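09/08/2018
Plurnex notebook, egg task, Pulville yard

Spent most of today collecting demos for the egg pickup and I'm writing it up before I forget which runs were junk (some were definitely junk). We want 300 good ones by November and we're at 62, so there's a way to go, but the yard level finally loads without me having to restart everything twice!

The task is the same as last week: find the basket on the lawn, walk over, get the eggs in, bring it along. I drove it in the headset, and my wrists are feeling it. Eggs still spawn too close together for my taste. When two of them nearly touch I end up nudging one while reaching for the other, and then the policy learns to nudge, which we really don't want. I'd like to try a bigger minimum gap in the Wu config and see if the grasps get cleaner.

Pulled these out of today's batch:
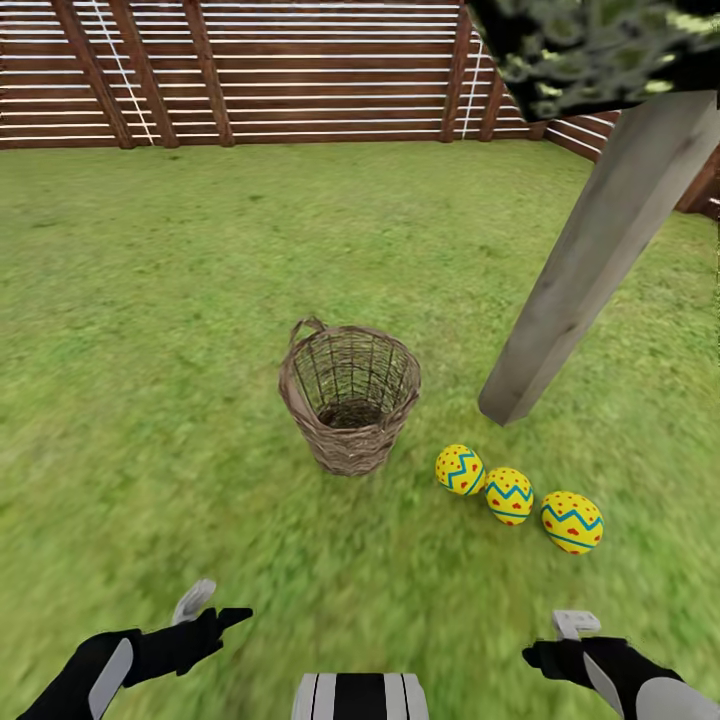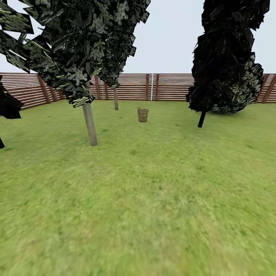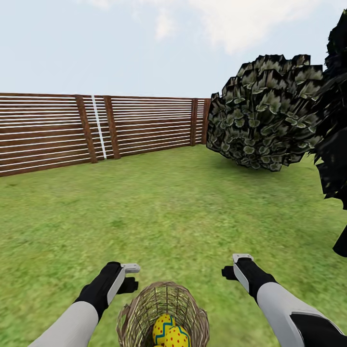
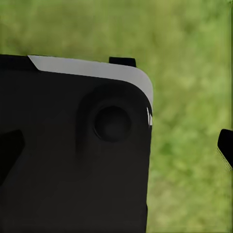 Yard level, sim renders. First one has the basket empty and three eggs on the grass, third has two eggs in the basket, last is a gripper up close.

I threw out 6 runs, mostly ones where I dithered so long over the first grasp that the whole thing was useless as an example. I kept a couple of slow ones where the recovery was nice. If anybody thinks those should go too, tell me before I push the batch to Fusuvcombe, it's a pain to pull things back out of there.

Other stuff:
- the fence slats shimmer like crazy when I turn my head fast, might be worth turning off the sharpening
- need a proper start pose. I've been starting wherever I happened to stand and the spread is too random
- 3 runs have no success flag, I forgot the button (sorry), will relabel by hand
- right controller battery is dying, spare is on the charger by the sink

Tomorrow: wider egg gap, fixed start pose, another batch before lunch if my wrists are up for it.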